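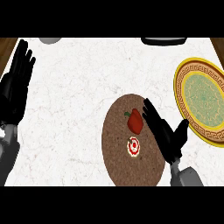 Projects > Military History > Student Reports

Overview Reports Sources Contact

4 min read

The Siege of Skjelbred: Project Report
Liv Hedlund

My question was why the fort at Skjelbred held out for 29 days when the one at Oleck, bigger and with better guns, gave up in 5. I started with the maps. Wrong place to start, as it happens. The maps show walls and not much else. Switched to the supply lists in week two.

Background, short version. Both forts guarded the river road to Stivstead. The attacking army came up the road in March with 600 men and a train of heavy guns, and split after the first bridge. Oleck was hit first. The garrison there had plenty of powder but the well was outside the inner wall, and once the outer ditch was lost there was no water. The commander asked for terms on a Thursday morning. His letter is polite and very tired.

Skjelbred had a garrison of 200. Low walls, mostly earth with timber facing. Earth soaks up cannon shot pretty well, stone cracks and falls in the ditch and makes a ramp. I didn't know that before this project. The attackers dug two lines of trenches, and the second one flooded. They had to start agian on higher ground, further from the gate, and their small guns couldnt reach.

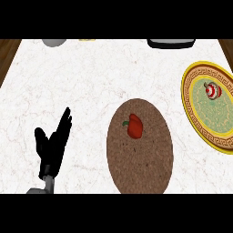 Food is the part I spent most time on. The quartermaster at Skjelbred cut the bread ration on the second day, before anyone was hungry. There were complaints, he wrote them all down. Salt fish, dried peas, some beer. Horses were killed in the third week. At Oleck the ration was never cut and the store was still half full at the surrender, so food wasn't the problem there at all.

The relief force from Poteck arrived late in the evening on the last day. Most books give it the credit. My reading is that the siege was already failing: sickness in the trenches, and the heavy guns short of shot. Two letters home say so. But both are from the same officer, who hated his general, so careful.

Problems. The attackers' own records are mostly lost. I only read the letters in translation. Also I still have no good figure for the townspeople inside Skjelbred, the lists only count soldiers and horses.

Next: the church registers at Stivstead, if I can get copies. Burials for that spring should be in there.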